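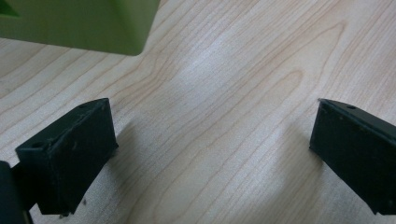

종교교육론 7주차 강의노트
주제: 본당 교리교육과 가톨릭계 학교 종교수업, 어디서 갈라지나

지난주 못 끝낸 부분부터. 암송 얘기 하다가 끊겼음. 문답식 교리서로 배운 세대는 질문과 답을 통째로 외움. 장점 분명히 있음. 공동의 언어가 생기고, 나이 들어서도 남아 있음. 단점은 다들 아는 대로. 답은 외웠는데 질문이 자기 질문이 아님. 시험에는 단점만 쓰지 말 것. 작년 답안 대부분이 단점만 썼음.

1. 용어 정리

교리교육(catechesis): 신앙을 전제로 하거나 적어도 신앙으로 들어가려는 사람을 대상으로 함. 그리스어 katechein, '울려 퍼지게 하다'. 귀로 듣고 되울린다는 뜻이 들어 있음.
복음화(evangelization): 더 넓은 말. 첫 선포가 여기 들어감. 교리교육은 복음화 과정의 한 단계로 보는 게 보통.
학교 종교수업: 학생 구성이 섞여 있음. 신자, 비신자, 냉담, 타종교. 앎을 목표로 하고 평가가 있음.

세 개를 섞어 쓰면 안 됨. 특히 레포트에서 '교리수업'이라고 뭉뚱그리지 말기. 학교인지 본당인지 먼저 밝히고 시작.

2. 목적의 차이

본당: 성사 준비가 중심축. 첫영성체, 견진, 예비신자. 전례력에 맞물려 돌아감. 수업이 수업으로 안 끝나고 전례로 이어짐.
학교: 교과 시간표 안에 있음. 학기, 중간고사, 방학. 사순시기 한가운데 시험기간이 오는 일이 흔함. 교사는 전례력과 학사력 둘 다 들고 계획을 짜야 함.

겹치는 부분도 있다. 성경 본문 읽기, 윤리 주제, 교회사. 같은 본문(예: 착한 사마리아인)을 가르쳐도 마지막 질문이 달라짐. 본당에서는 '나는 누구에게 이웃이 되고 있나' 쪽, 학교에서는 '이 이야기에서 이웃 개념이 어떻게 뒤집히나' 쪽. 학교에서 앞의 질문을 못 한다는 뜻은 아님. 점수를 매기면 안 된다는 뜻.

(질문 나왔던 것: 학교에서 기도로 수업을 시작해도 되나? → 학교 건학이념, 학부모 안내 여부, 참여 안 할 자유. 10주차에 다시 함)

3. 사례 비교

사례 A. 그렌드빌(Grendville) 본당 첫영성체반
주일 미사 뒤 40분. 교사 두 명이 번갈아 들어감. 부모 모임이 따로 있고 여기 빠지면 아이 진도와 상관없이 다시 면담. 교재는 Memance에서 나온 학생용 워크북인데 활동지 비중이 큼. 색칠, 빈칸, 스티커. 문제는 활동지를 끝내는 게 목표가 되어 버린다는 것. 교사 일지 보면 '오늘 다 풀었음'만 적힌 주가 많음. 무엇을 물었는지, 아이가 뭐라고 답했는지가 없음.

사례 B. 볼라르(Vollard) 중학교 종교과
전교생 175명이 넘고 신자 비율은 절반이 안 됨. 1학년은 '종교란 무엇인가', 2학년 성경, 3학년 윤리와 사회교리. 수행평가는 탐구 보고서. 신앙고백이나 미사 참례는 평가에 안 들어감. 교목실 활동은 종교과와 분리 운영. 분리해 두니까 비신자 학생이 오히려 교목실에 더 편하게 드나든다는 교사 면담 기록이 있음. 면담 기록 하나로 일반화하지는 말것.

비교할 때 볼 것
- 누가 보냈나 (본인, 부모, 학교 배정)
- 끝나는 시점이 무엇으로 표시되나 (성사인가 성적인가)
- 가르치는 사람은 어떻게 양성되나
- 빠진 사람을 어떻게 다루나

세 번째 항목이 기말 논술에 나올 가능성 높음.

4. 교사 양성

본당 교사는 무급 봉사가 대부분이고 재직 기간이 짧다. 대학 들어가면서 시작해서 취업하면서 그만두는 패턴. 그래서 연수가 늘 입문 과정만 반복됨. 3년 넘게 한 사람이 들을 과정이 없음. 반대로 학교 종교교사는 자격 요건이 있는 대신 혼자인 경우가 많음. 한 학교에 종교교사 한 명. 수업 참관해 줄 동료가 없다.

대안으로 얘기되는 것: 본당 교사와 학교 교사가 같은 지역에서 공동 연수. 압델아지즈(Abdelaziz) 교육관 모델이 읽기자료에 있음. 한 학기에 네 번 모여서 서로의 수업안을 바꿔 읽고 고침. 강사 없음. 신학 쪽 질문이 쌓이면 그때만 외부에서 사람을 부름. 약점은 기록이 부실해서 효과를 따지기 어렵다는 점. 참가자 만족도만 남아 있음. 만족도는 학습 효과가 아님, 2주차에 했음.

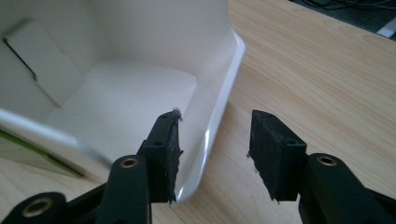 흰색 용기의 안쪽, 나무 상판 위

5. 수업안 쓰는 법 (과제 관련, 꼭 읽기)

고전적인 틀은 제시 → 설명 → 적용. 뮌헨 방법이라고 부르는 것. 20세기 초 독일어권에서 암송 위주 수업에 대한 반성으로 나왔고, 이야기나 그림처럼 구체적인 것에서 출발해 개념으로 올라감. 지금 봐도 순서는 쓸만 함. 다만 교사가 다 쥐고 간다는 비판.

이후 경험 중심 접근: 학습자의 삶에서 시작해 성경과 전통을 만나고 다시 삶으로. 말은 좋은데 실제 수업에서는 앞부분(경험 나누기)이 길어져서 성경을 5분 만에 읽고 끝남. 참관 가면 거의 이렇다. 시간 배분을 수업안에 분 단위로 적으라는 게 그래서 나온 요구.

수업안에 들어갈 것:
대상과 맥락. '중학생'이라고만 쓰면 감점. 본당/학교, 신자 비율, 몇 번째 시간인지.
본문이나 주제. 성경이면 장절까지.
목표 하나. 두 개 쓰지 말 것. 문장 끝이 '느낀다'면 어떻게 확인할 건지도 같이.
핵심 질문. 예/아니오로 답할 수 있으면 다시.
진행 순서와 시간.
마무리. 본당 수업안이면 기도나 전례와 어떻게 이어지는지. 학교 수업안이면 무엇을 제출받는지.

자주 나오는 실수: 영상 틀고 소감 묻기로 끝남. 비유를 교훈 한 줄로 줄여 버림. 구약 본문을 신약 예고편으로만 씀(이건 유다교 관련 주차에서 자세히). 교리서 문장을 그대로 읽어 줌.

6. 교리서의 구조, 짧게

네 부분. 믿는 것, 거행하는 것, 사는 것, 기도하는 것. 신경 - 성사 - 계명 - 주님의 기도에 각각 대응. 순서에 의미가 있음. 계명이 성사 뒤에 온다. 은총을 먼저 말하고 행동을 말하는 배치. 윤리부터 시작하는 수업을 짤 사람은 이 순서를 왜 바꾸는지 한두 줄 써야 함. 바꾸면 틀렸다는 게 아니고 이유를 쓰라는 것.

칠판에 적었던 표는 따로 안 올림. 위 네 줄이 전부임.

7. 토론 거리 (조별, 다음 시간 앞부분에)

- 그렌드빌 본당 일지 양식을 한 칸만 고친다면 어느 칸?
- 볼라르 중학교 방식에서 신자 학생이 잃는 것이 있다면 무엇인가. 그걸 본당이 메울 수 있나.
- 부모가 교리교육의 첫 교사라는 말. 부모가 냉담 중일 때 이 말은 어떻게 들리나.

과제: 수업안 한 편, 40분 분량. A4 두 장 이내, 표지 없이. 파일 이름에 학번. 조별 아니고 개인 과제입니다. 사례 A나 B 중 하나를 맥락으로 골라서 쓸 것, 둘 다 아니고 자기 본당이나 출신 학교로 쓰고 싶으면 먼저 메일.

읽기자료: 압델아지즈 교육관 보고서 앞부분, 교리서 머리말. 보고서 부록은 안 읽어도 됨. 다음 주는 예비신자 과정과 성인 교육, 분량 많으니 미리 읽어 오기.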